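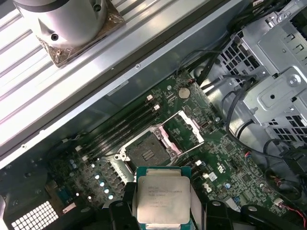 Replacing the processor in a used workstation
Posted 2018-06-05 by Hanneke Van den Broek
Filed under: Hardware > Workstations > Upgrades

These notes cover a processor swap in a single-socket tower workstation of the kind sold off in quantity at the end of an office lease. The machine I worked on came from Dillow, a reseller, with a 4-core Xeon and was to be given a 6-core part from the same family. The steps are much the same for other towers with a lever-type LGA socket.

Before buying

Check the board maker's supported processor list, and check it against the board revision and not only the model name of the workstation. Two machines with the same badge can carry different boards. Compare three things: socket type, rated power and the earliest BIOS version that supports the part. A processor can fit the socket and still fail to start on an older BIOS.

Update the BIOS while the old processor is still fitted. Load the default settings afterwards, restart once, and note the version number shown on the setup page. If the disks are in a RAID set, write down the storage controller mode before loading defaults and put it back before starting the operating system.

Tools and materials

Long Phillips screwdriver, or Torx if the cooler uses it
Wrist strap
Isopropyl alcohol, 90 per cent or stronger
Lint-free cloth
Thermal paste (I used Paisan grey, in the small syringe)
The plastic socket cover, if you still have it

Removing the old processor

1. Run the machine for ten minutes so that the old paste softens. Shut down, switch off at the wall, remove the mains lead and hold the power button for five seconds.

2. Lay the case on its side and take off the panel. Clip the wrist strap to bare metal on the chassis.

3. Remove the air duct if there is one. Unplug the fan lead by the connector, not by the wires.

4. Loosen the cooler screws a couple of turns at a time in a diagonal order. Twist the cooler gently to break the paste seal before lifting. If it does not move, twist again; do not lever it against the board.

5. Clean the old paste from the processor while it is still held in the socket. This keeps loose paste away from the contacts.

6. Release the lever or levers. Boards with two are marked with the order in which they open. Raise the load plate and lift the processor straight up by its edges.

Fitting the new one

The contacts are in the socket, and they bend very easily. Do not touch them, and do not blow into the socket. Look across it at a low angle with a torch; an even pattern of reflections means the contacts are level. A dark patch or a stray bright point needs a closer look before going further.

Match the gold triangle on the corner of the processor to the mark on the socket, and line up the notches. Lower the processor level and let it rest under its own weight. It should sit flat with no pressure at all. Close the load plate and then the levers, in the reverse of the opening order. The lever needs firm force near the end of its travel — this is normal.

Put a small amount of paste in the centre of the heat spreader. Set the cooler down in one movement, start all the screws by hand, then tighten diagonally until they stop. Reconnect the fan lead.

First start

The first start can take almost 4 minutes while memory is retrained. The screen may stay blank and the machine may restart itself once. Leave it alone. When setup appears, confirm the processor name, core count and total memory. A missing memory module at this point usually means uneven cooler pressure or a bent contact, so reseat the processor before blaming the memory.

Follow with a one-hour load test and record the highest temperature. If one core runs much hotter than the others, clean off the paste and refit the cooler.

Keep the old processor in a clamshell tray or antistatic bag until the new one has done a week of ordinary work.

187 shares | 6 comments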